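Ticket 162: Left arm stalls during boxing demo, open day rehearsal
Status: Resolved (mostly)
Raised by: Gladys Valderrama, visitor program, Skekurdale
Component: Bronine two-arm bench, phone packing routine
Opened: 30 October 2018

Summary
The packing demo stops partway through with both arms out over the table. No fault light, no message on the console. It just has a think. The visitors' session is tomorrow and I would like it to do its thinking beforehand.

Steps to reproduce
Home both arms. Load the phone packing routine. Press start. Step back behind the yellow line and look confident.

Expected: left gripper takes the phone, right gripper minds the open box, phone gets packed, polite applause.
Observed: left gripper arrives at the phone, right gripper arrives in the general neighbourhood, and there the matter rests.

Log

Entry one. Restarted the routine from the console. Same stall at the same step. Restarted the console. Same stall, but with a fresh login screen, so we have learned something about the login screen.

Entry two. Checked the emergency stop, on the grounds that last August it turned out to be half pressed for an entire morning. It was fully out. I pressed it and released it anyway. It's a very satisfying button.

Entry three. Phoned Ulis, who look after the software side. They asked whether the phone was in its taught position. I said it was on the table. They said that wasn't quite the same thing.
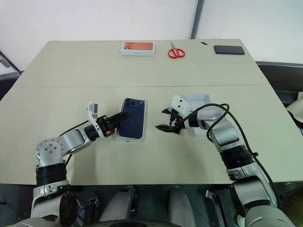 Reading time: 3 min

Had a proper look with Ulis still on the line. The blue phone was face down on its shallow white box and sitting a bit crooked to it, with the left fingers out over its edge. The routine expects the phone square to the box. A tilt I'd have called relaxed, the software calls a breach of contract, and its response is to wait for someone to apologise.

The right gripper was open with nothing but tabletop between its fingers. Ulis say this is correct. It won't move on until the left arm reports a good grip, so it was never the problem, and I withdraw the remark I made about it in entry one and then deleted.

Entry four. Squared the phone to the box by hand with the arms homed. Ran the routine. Grip confirmed, phone lifted, phone lowered into the open box. Ran it again to be sure and got the stall back, having set the phone down any old how in my excitement.

Entry five. Ríos dropped off a corner guide, a small L of plastic that tapes to the table and gives the box and phone something to line up against. It has no software in it whatsoever. Ran the demo 3 times with the guide in place and had no stalls.

Entry six. Ulis widened the angle tolerance by 2 degrees as well. I asked why it had been so tight to begin with. There was a pause on the line much like the one this ticket is about.

Fix
Corner guide stays on the table. Whoever resets between groups lines the phone up with the guide before pressing start. Scissors and the spare phone stay along the back edge, well out of the arms' way, and are to be put away before any school group comes in.

Still open
The console shows nothing at all when the arm is waiting on a grip. A line of text would do. Ulis have logged this as a feature request - I had been thinking of it as a fault, but I'm told it's a matter of colour on their spreadsheet.

Leaving the ticket open until the first group has been through.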